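Resources > Talks and Presentations > Speaker Notes

When the Jaws Report Closed: A Grip Fault in Produce Handling
12/21/22 | Prepared by the Handling Safety Office, Tutow

Opening (allow 3 minutes)

Good afternoon, and thank you to the hosts at Vitdale for the invitation. The subject of this talk is a fault that affected our fruit-sorting work in March. It caused no injury. It did damage produce, it gave us false records, and it went unnoticed for longer than it should have. The purpose today is to set out what happened, what we changed, and what remains open.

Please hold questions on the Lorente line until the end. Their equipment is of a different design and the findings do not carry over directly.

Background

The Plorketti project collects and repeats simple pick-and-place tasks with small fruit. An operator performs the task with a hand-held gripper, the jaw width and hand path are recorded, and the recording is later used to train an arm that does the same task without an operator. The quality of the arm's work depends on the quality of the width signal. If that signal is wrong, the arm learns something that did not take place.

Small fruit is a demanding case. The difference between a secure hold and a crushed tomato is a very short distance at the jaw tips. Operators feel that distance in the hand. The arm has only the number.

The fault

(Pause here. Ask how many in the room have worked with a recorded width signal.)

During a review of 589 recordings, a member of the team noticed that the width value in one of them reached its minimum while the jaws were still open. The arm trained on that batch had been closing too far on soft items and stopping short on firm ones. Until then, both problems had been put down to the pads.

The cause was mechanical. A fastener in the linkage had worked loose, and the sensor had shifted on its mount. Each closing moved it a little further. Because the shift was gradual, the start-of-day check did not catch it. That check compared the reading only with the previous day's reading, and the two always looked close.
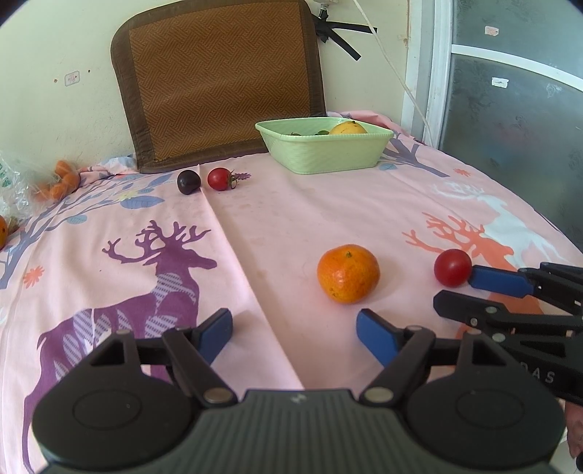
Why did the software not stop the session when the reading drifted?

The limit was set to detect a sudden jump, such as an unplugged cable. A slow drift stayed inside the limit every time it was tested, and no rule compared the reading with a fixed reference.

What we changed

First, every gripper is now checked against a rigid gauge block before work begins and again after every 20 recordings. The result is written to the log. A reading outside tolerance ends the session, and all recordings made after the last good check are set aside.

Second, linkage fasteners are marked with paint across the head and the arm. A broken paint line is visible at a glance and requires no tool.

Third, any arm trained on set-aside recordings is withdrawn until it has completed 100 supervised picks at reduced force. We considered a smaller number — the schedule would have been easier — and decided against it.

(If time is short, skip the next paragraph.)

Operators had reported that one gripper felt "soft" on closing. Those remarks were entered in a comment field that was not part of the weekly review. It is now.

Open items

We do not yet have a reliable way to find the first bad recording in an affected batch. At present we discard more than is probably necessary. Vitdale has offered the use of its test bench for this work, and a joint procedure is being drafted.

The pads also need further study. Worn pads and a drifting sensor produce similar marks on fruit, and the inspection form should help staff tell them apart.

Handout: gauge check form, revision 3. Copies are at the side table.

Contact: Handling Safety Office, Tutow | Copyright Tutow. All rights reserved. | Back to top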